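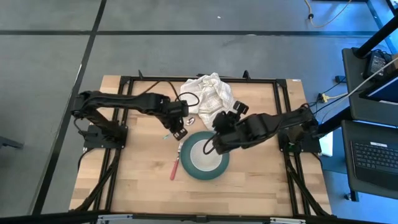 A light butcher-block top, with a white cloth and a teal-green plate.

How to Oil a Butcher-Block Table

By Gilberto Flores

A butcher-block top that gets used for food needs oil from time to time. The work is easy, but it takes most of a weekend if you count the drying. Plan to eat somewhere else on Saturday night.

These steps are for bare or oiled wood. If your table has a varnish or a hard clear coat, oil will sit on the surface and stay sticky. To check, put a few drops of water on the wood in a spot you don't care about and come back in ten minutes. If the water has left a dark mark, the wood is open and you can oil it. If the drops are still standing up in beads, you either have a clear coat or a top that was oiled not long ago. Scratch lightly with a fingernail on the underside of the edge. A clear coat will often come up in pale flakes, though a good one may not.

What you need

Food-grade mineral oil
Board wax, if you want it
Dish soap and a soft sponge
White vinegar
Sandpaper, 100 grit and 220 grit
A sanding block
Lint-free cotton cloths, at least four
Masking tape

I use Vindach board oil, which the hardware store in Harkmont sells next to the paint thinner. Any plain mineral oil sold for cutting boards will do the job. Do not use olive oil or vegetable oil. They go rancid in the wood and the smell is hard to get out.

Step 1. Clear and wash

Take everything off the table. Wash the top with warm water and a little dish soap, then go over it with a cloth wrung out in clean water. Keep the sponge damp and don't let water stand in the seams between the strips. For grease, use one part vinegar to four parts water and wipe again.

Dried food can be lifted with a plastic scraper held nearly flat. Metal scrapers work faster and leave lines you will be sanding out later.

Dry the top with a towel and leave it overnight. Prop a window open if the weather allows.

Step 2. Sand

Look across the top with a lamp set low at one end. Rough spots and cup rings will show up. If there are only a few, skip the coarse paper and use 220 grit over the whole surface by hand. For burns or knife cuts, begin with 100 grit on the damaged part, widen out a little past it, and finish with 220.

Sand with the grain. Go easy at the corners – it is very easy to round them over and you can't put them back. Vacuum the dust, then wipe with a barely damp cloth and let the wood dry again.

If your table has a metal rim or brackets, tape them off now.

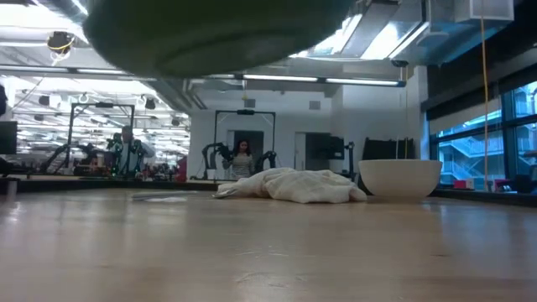 Arboleda, 2023-05-19

I did the oiling part of this guide again at the kitchen in Arboleda, where the long table gets wiped down more times a day than any table at home would. The steps below have been changed a little from the older version. I now let the first coat soak longer, and I have dropped the part about warming the oil.

Step 3. First coat

Pour a thin line of oil down the length of the top and spread it with a folded cloth. Work along the grain. The surface should look evenly wet, with no puddles. End grain drinks far more than the face, so go back to the two short ends and give them a second pass right away.

Leave it for 40 minutes. If dry patches appear before then, put more oil on them. Wipe off what is left with a clean cloth, and change cloths when the one in your hand stops picking anything up.

Do the underside too if you can reach it. It only needs one coat. On a heavy table I do this part lying on the floor with a drop cloth over my shirt.

Step 4. More coats

Wait at least eight hours between coats. A table that has been kept up needs two coats. A dry one may need four or five, and you will know you are done when the oil stops sinking in.

Step 5. Wax

This step is optional. Rub on a small amount of board wax with a dry cloth, in circles, until it disappears. Leave it for an hour and buff.
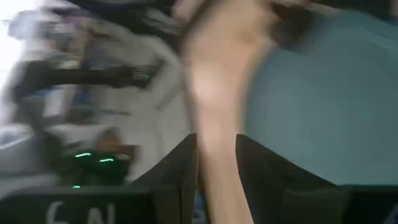 A forearm and hand in motion.

Buffing goes better with long strokes and light pressure. If the cloth drags, there is too much wax, and a fresh cloth will take it off.

Keeping it up

Wipe spills soon, especially red wine, beet juice and anything with iron in it, such as a wet cast-iron pan. Put a trivet under hot dishes. Repeat the water test when the top starts to look chalky. For most homes that works out to three or four times a year. I do mine in October, before the heat comes on, and again whenever the ends start to feel rough.

Common problems

The top feels greasy the next day. Too much oil was left on. Wipe it with dry cloths, leave it another day, and wipe again.

White rings after waxing. Rub the ring with a little mineral oil on a cloth. If it stays, sand that spot with 220 grit and re-oil.

A seam has opened. Don't fill it with oil or wax. Let the wood dry out for a week, work wood glue into the gap and clamp it across the width.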